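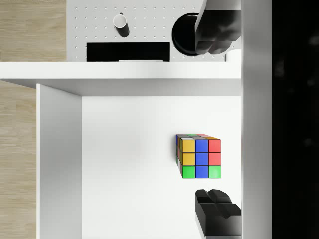

Bohdan Yatsenko
Trimmers on both sides of the opening need to be doubled before you cut the ceiling joists. If the stair runs parallel to the joists you lose fewer of them, but the header still carries the tails back to the trimmers. What span are the joists?

skinier_reno
Original poster. Joists are 90 x 45 hardwood, spaced unevenly, and they span from the outside wall to the hallway wall. The stair would run across them. Plan is storage plus a desk, not a bedroom. Roof is stick framed, tiled, with struts down to the internal walls.

Bohdan Yatsenko
Then the ceiling joists are out of the question as a floor. They were sized to hold up plasterboard. You want new floor joists set beside them, bearing on the wall plates and packed clear of the old timber so foot traffic doesn't crack the ceiling below.

cestov
Agree on the new joists, disagree on bearing them on the hallway wall without checking it. Half the old places I've worked on have that wall sitting on a single bearer with stumps wherever they happened to land. Get under the house first.

Bohdan Yatsenko
Fair. I was assuming a load-bearing wall because the struts come down on it.

cestov
Struts coming down on it tells you where the roof load goes. It doesn't tell you the footing was meant for a floor load as well.

otatum
Has anyone used LVL for this? I priced 300 deep for the long span and the merchant wanted more than I paid for the stair. Access was the other problem, as full lengths wouldn't go through the manhole and we ended up lifting tiles at the gable end.

Tóth
Used it on ours. Tiles off, lengths in, tiles back on, 2 days with a labourer. Steel would have halved the depth but we had no way of getting it up there.

skinier_reno
Head height is my concern. If I pack the new joists up and lay 18 mm sheet on top, I lose a fair bit under the ridge. Can I notch over the plate?

Tóth
Not without the engineer signing it off. Notching at the bearing end cuts your shear capacity.

cestov
You'll need the engineer regardless. Council here won't look at struts being moved without a drawing. Yours may differ, ring them.

otatum
Mine took 10 weeks to approve, lodged in June. They queried the stair width and nothing else.

skinier_reno
Thanks. Will go under the house with a torch and post the stump spacing.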